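9 Teaching by hand guidance

9.1 Before you begin

Read Section 8 before teaching a task for the first time. One trained operator leads the session and keeps the enabling switch within reach throughout.

Caution: Keep fingers clear of the linkage rods beneath the gripper while hand guidance is active.

9.2 Recording a task

1. Mark the work area on the floor with tape. The arm must be able to reach every corner without fully stretching.
2. Place the object inside the marked area.
3. On the Fullow console, select Teach, then Hand guidance. The status lamp turns white.
4. Hold the arm behind the wrist. Do not pull on the fingers or the sleeve.
5. Press Record and guide the gripper over the marked area at an even pace.
6. Lower the gripper, close it on the object, and lift.
7. Press Stop. Enter a task name of no more than 28 characters.
8. Repeat steps 2 to 7 until nine recordings have been saved, moving the object each time.

Note: If the console shows code 726, the arm was guided too quickly. Delete the recording and begin again from step 2.
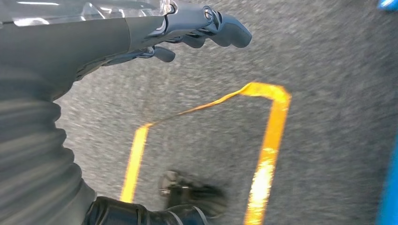

Figure 9. Gripper above the taped work area during movement of the arm.

9.3 Teaching by remote control

Where the arm cannot be reached safely, use the Neltow hand controller. Select Teach, then Remote, and follow steps 5 to 8 above. Recordings made by hand and by remote control must be saved under separate task names.

Questions about this section should be sent to Darragh Ní Chonaill, Technical Documents, Fornia.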